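The Rulebook Behind a Good Pair of Robot Hands

Thirty pages is not much for a rulebook, and the one that Jilumis put out on 6th June has already won me over. It covers hand-held grippers, the kind a person carries through a chore so that a robot can learn from the motions, and it is full of small, practical wisdom.

Take the markers. Every printed square has to be flat, clean and unscratched before a session starts. A thumb over one corner can spoil a take! The finger pads get their own page too, with a wipe-down and a check for worn edges after every 10 runs.
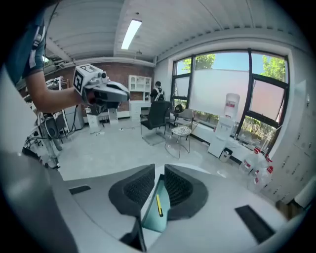

Finger pads facing each other across a narrow gap, with a second gripper and its marker cube at upper left.

I love the section on honest labeling. If you fumble a part, you keep the recording and mark it as a fumble. Le Roux, the workshop that tested the draft, logged 196 takes under the new rules and threw out none of them. The ones marked as fumbles (there were plenty) went into a folder of their own, and the team there now talks about that folder with real affection.

Then there's the floor. Plurkov, which makes training kits, pushed hard for a rule on cables and dropped items: look down before you lift your hands, and clear a path as wide as your own reach.

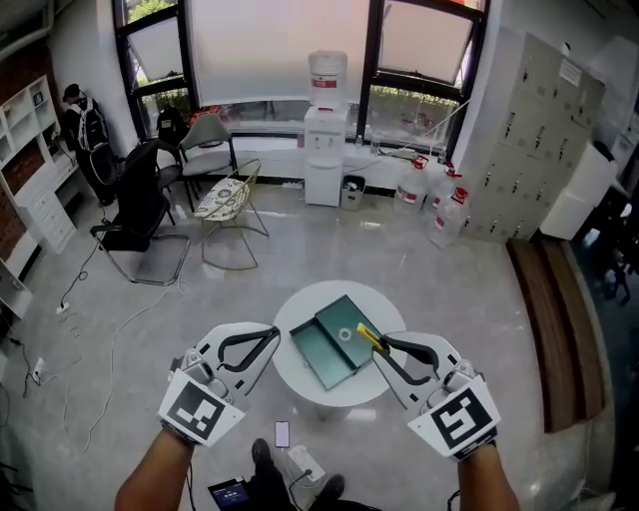 The rule on pace may be my favorite. Move as you would at home, it says, and stop when your wrists get tired. Both grippers should start open and in plain view, and the hand that isn't working should stay still.

Prestel is hosting an open review in September, and 133 comments have come in already. Most of them are about the finger pads.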